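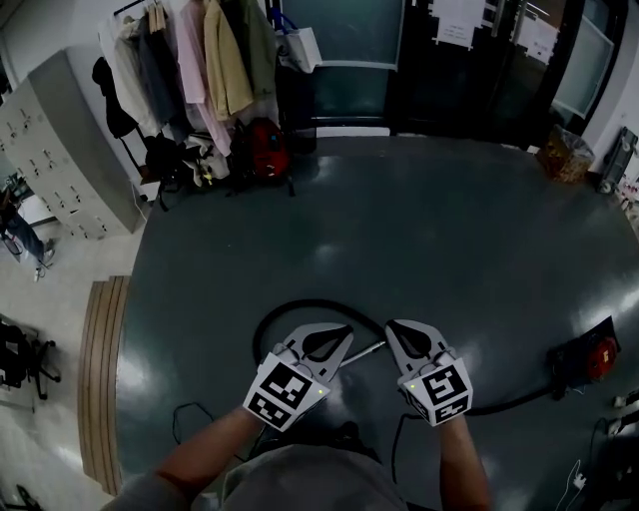

Good Practice Before Good Data
How one shared guideline is bringing order to the collection of hand-held gripper demonstrations
12/24/23

Most of the rules that govern industrial robots were written for machines that move on their own. They address fences, stopping distances and the speed at which an arm may approach a worker. They have much less to say about the stage that now comes before many of those machines are put to use, in which a person carries the gripper by hand and performs a task so that a robot may later learn from the record.

The Stomon guideline on hand-held demonstration was prepared to fill part of that gap. It was issued by Stomon, a membership body for laboratories and small manufacturers, after two years of consultation. It has no legal force. Members adopt it by signing a short statement, and they agree to keep records that another member may inspect. The present edition will be replaced in January.

The text is brief by the standards of its field. It is arranged in three parts, covering the work area, the operator and the record, and each part opens with the duties of the session lead. A session may not begin until the lead has signed for all three.

The work area

The first part concerns matters that an ordinary workplace inspection would recognize. Cables must be routed so that neither arm has to reach across a taut line. Tools and parts that do not belong to the task are to be noted on the session sheet if they stay on the table. Reflective tabletops are permitted, but the lead must record them, as glare can interfere with the reading of markers.

Markers receive a section of their own. Printed faces must be flat, clean and firmly attached, and a block with a lifted corner must be withdrawn. Members asked that the guideline fix a single pattern size. The drafting group declined, on the ground that equipment differs too widely between sites, and instead required each site to state its own size and keep to it for the length of a project.

Pikar, a contract laboratory that adopted the guideline early, reported that the marker section caused the most work. Its staff had been replacing printed faces when they looked worn. They now replace them on a schedule and keep the old ones, dated, until the project closes. The laboratory has since reviewed 3,000 recordings made under the earlier habit, and has marked those in which a pose could not be recovered with confidence.

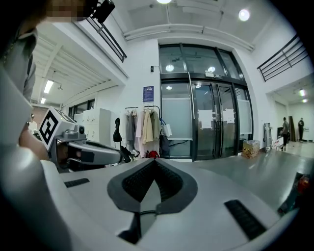

Privacy is the subject on which the guideline is most exact, and the one on which members disagreed for longest. A camera carried on a gripper turns wherever the wrist turns. It may take in the operator at close range one moment and a distant doorway the next, along with people standing well across the room who have no part in the task. The guideline therefore treats everyone within view as a person recorded. Faces must be obscured before material leaves the site, the operator's included, and the blurring must be checked by someone other than the person who applied it. Where a work area opens onto an entrance, a notice must be posted on the approach side.

Lau, a manufacturer of small fittings, objected during consultation that such checks would slow its work beyond reason. The final text offers a compromise. Sites may check a sample of recordings, provided that the sample is drawn by a written method and that a single failure returns the whole batch for review -- a condition that Lau accepted.

The operator

Working with a gripper in each hand is tiring, and the second part of the guideline sets limits accordingly. Operators must be offered a seat between runs. They may stop a session without giving a reason, and a stopped session may not be counted against them in any measure of output. Cables attached to the hand or forearm must release under a firm pull.

The record

The third part deals with what is kept. Failed attempts must be stored with successful ones and labeled as failures. Cestudis, which maintains a shared archive for members, will not accept a collection from which failures have been removed. Its intake staff returned one submission of 3,000 files on that ground alone, and the member resubmitted it in full.

Several questions have been left to the January edition. Members have asked for clearer wording on head-worn cameras, which the present text mentions only in a footnote, and for guidance on how long unblurred originals may be held. Written comments on both points are being received from member sites, and a draft of the revised footnote has been circulated with the session sheet.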